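Clelix H2 Hand-Held Gripper
Two-finger demonstration tool for household tasks
Nusen / Products / Hand-held tools / H2

Availability: in stock, ships from Jallatville
Sold as: single unit or matched pair

Overview

The H2 is a two-finger gripper carried and worked by a person. It records what the fingers and the operator's hand are doing while an ordinary task is carried out, so that the same task can later be taught to an arm fitted with the matching Clelix fingers. The operator holds the grip, squeezes the trigger to close the fingers, and releases it to open them. No arm, controller cabinet or floor mount is needed on site.

The camera looks out over the fingers, and both fingertips stay in view through the full stroke. Finger opening is logged with each picture.

Specifications

Maximum opening: 80 mm
Fingers: 2, black, replaceable
Grip pads: textured, blue, bonded to the inner face of each finger
Drive: manual trigger with spring return
Recording time per charge: 90 minutes
Storage: removable card, not supplied
Lens: wide angle, fixed focus
Operating temperature: 10 °C and up, indoor use only

Grip pads

The pads are the part that wears. They are soft enough to hold tissue, thin film packaging and cloth without a hard squeeze, and the texture keeps a light object from turning between the fingers. Wipe them with a damp cloth. Do not use solvent, which lifts the bond at the tip. Pads are sold in packs of 10. Change both fingers at the same time; a new pad facing a worn one pulls the object to one side as the trigger closes.

Objects wider than the maximum opening should be taken by an edge or rim. The H2 is not rated for glassware, liquids or anything with a blade.

Working in furnished rooms

The unit was designed for rooms as they are found. Operators should not clear or restage a room before recording unless the task sheet says so. Long-pile rugs and loose bedding can catch on the finger joints when the tool is held low, so approach from above and keep the fingers partly open until they are over the object. Gloss tile near a window produces reflections. The exposure setting marked W is intended for this and should be selected before the session, as it cannot be changed during a recording.

In the box

H2 unit with fingers fitted, charging lead, wrist strap, hex key, spare pad set, printed quick guide. The Horgan carry case is sold separately and holds a matched pair.

Field note: waste pickup in a bedroom
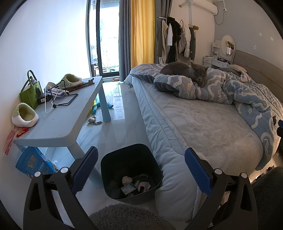

Words: Oleksandra Hnatiuk | Product support, Nusen | 11 November 2025

Small wastebaskets are a useful test of finger clearance. With a square basket on the floor, the fingers come down between the walls, and the contents vary in stiffness from crumpled tissue to a plastic container. Take the soft items first with a light trigger. Stiff items should be gripped across their narrowest side.

A basket standing next to a bed leaves less room for the wrist. Turn the tool so that the fingers close parallel to the side of the bed, and keep the knuckle screws clear of any blanket that hangs to the floor. If the pads touch fabric, open fully, lift, and approach again. Leave the failed attempt in the recording and mark it afterward.

Pets may stay in the room if they are settled. Stop the recording if an animal comes within reach of the fingers.

Spares and service

Pad pack, finger pair, trigger spring and charging lead are held in stock. Finger replacement is done with the supplied hex key and requires recalibration of the opening sensor, described in the quick guide. Units returned for service should be sent without the storage card.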